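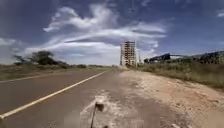
Keeping road dust out of the house

Gravel shoulder, building site up the road – grit gets everywhere. What works for us:

1. Shoes off outside. Two mats, one each side of the door.

2. Damp cloth on the sills, never a dry one. Dry just moves it arond. 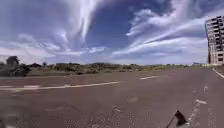

3. Windows shut while trucks are running. Air the place after 8 at night.

4. Vacuum first, then mop. Other way round you get mud.

Screens need a rinse too, garden hose, low pressure, from the inside out. 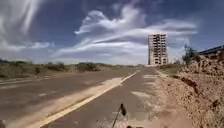
Let them dry flat before they go back in – teh frames warp otherwise.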